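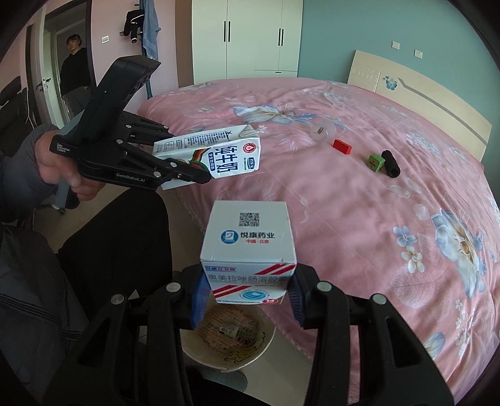
Small white medicine box with a QR code on the top face. The small red characters under the brand name read "中国·北京" (Beijing, China).

Folding carton

A folding carton is a box made from one flat sheet of stiff paperboard that has been printed, cut, creased and glued along one side, then shipped flat and opened up when somebody needs to put something in it. Cereal, toothpaste, light bulbs, tea bags, cough drops, crackers, playing cards – if it comes in a thin box with flaps, it's probably one of these. I've been writing entries for the Endale packaging encyclopedia for a while now and this is the one I kept putting off, mostly because I like the things too much and knew I'd run long.

Name and what counts

People in the trade say "carton" or "folder." Everybody else says "cardboard box," and that makes trade people wince a little, as cardboard isn't really a technical word at all. The brown shipping box with the wavy layer in the middle is corrugated board and gets its own entry. So does the rigid box (also called a set-up box), the kind nice chocolates and board games come in, which arrives already built and can't be flattened without wrecking it. A folding carton is a single solid sheet, and it folds. Milk cartons are cousins, but they're coated to hold liquid and have their own machines, so I leave them out here.

History

Paper boxes were around long before folding ones. For most of the 1800s a shop that wanted paper boxes got them from people who cut and scored the sheets in one step and trimmed them in another, and it was slow work. The change came in the later part of the century in Brooklyn, where a maker of paper bags had a metal rule set too high on a press and sliced through the bags it was supposed to crease. Somebody saw that if you could cut by accident you could cut on purpose, and do both jobs in one hit of the press. I love this story and it gets told in every book on the subject, so take the finer details with a bit of salt.

Crackers and cereal did the rest. Before the carton, crackers were sold out of a barrel and you got whatever was in there, broken ones included. Once a company could put a set amount in a printed box with an inner wrap, it could put its name on the front and ask people to look for it by name. A lot of what we think of as the modern grocery aisle comes out of that, for better or worse!

My own favorite chapter is a local one. Flevcombe had a carton works down by the canal that made nothing but starch boxes and later seed boxes, and the pattern books survive in the Inlow print collection. I went to see them one July, in a room with no fan, and stayed until they closed. The seed boxes have a little tongue on the lid that tucks into a slit, and you can see it get a hair wider from one book to the next. I suppose the lids kept popping open.

How one is made

It starts with board. The common sorts are made from fresh wood pulp, which is stronger and cleaner looking, or from recycled paper, which is often gray or tan inside. Tear the flap of a cereal box and look at the torn edge and you'll usually see which you have. Thickness in the United States is given in points, a point being a thousandth of an inch, so an 18-point board is 0.018 of an inch thick. Elsewhere people tend to go by weight, and you'll hear of 300-gram board, meaning grams per square meter. The two don't convert neatly because one board can be fluffier than another at the same weight. This trips up beginners all the time (it tripped me up for years).

Next comes printing, usually offset, with many cartons laid out together on a big sheet and nested into each other like puzzle pieces to save board. Then die cutting. The die is a flat piece of plywood with steel rules set into slots, sharp ones for cutting and blunt ones for creasing. One press and you have the whole outline plus all the folds. The waste is knocked out, the blanks go through a folder-gluer that runs a stripe of glue down the side seam, and off they go, flat, packed on edge in cases.

Grain matters more than you'd think. Paper fibers mostly line up in the direction the paper machine was running, and board bends more easily along that line than across it. Get it wrong and the sides of the box bulge. I once bought a puzzle by mail with sides like a barrel, and I still think about whoever signed off on it.

Common styles

Straight tuck end: both end flaps are hinged on the same panel and tuck in toward the back. It gives a clean front edge, so cosmetics makers like it.

Reverse tuck end: the top and bottom flaps are hinged on opposite panels. It nests better on the sheet and costs a bit less.

Seal end: the flaps are glued shut. Cereal, pasta, laundry powder. Hard to open politely.

Auto-lock or crash-lock bottom: the base is pre-glued and snaps into place when you push the sides square. Very satisfying. Good for heavier things.

Sleeve: just a tube, open at both ends, slid over a tray.

There are a great many more. The old Taneo style sheet that hangs over my desk shows 36 of them, 17 with some kind of locking tab, and almost all can still be found in an ordinary supermarket if you're willing to stand in the aisle opening flaps.

What goes on the outside

A carton has more panels than most people bother to read. The front is for selling. The sides carry the duller stuff: ingredients, addresses, storage advice. Batch numbers and dates often go on an end flap, stamped or printed at the filling line after the carton has been made, and so they tend to sit a little crooked. Barcodes like a flat spot away from a crease. Medicine cartons in many countries also carry braille, pressed into the board during cutting.

Recycling

Plain cartons go in with the paper nearly everywhere. Plastic windows and foil coatings make it harder, and rules differ from town to town. Frozen food cartons are the awkward ones, as the board is often treated to stay stiff when damp and some mills won't take it. Flatten them first either way.

See also: Corrugated board; Rigid box; Paperboard; Die cutting; Blister pack

Entry last revised 16th December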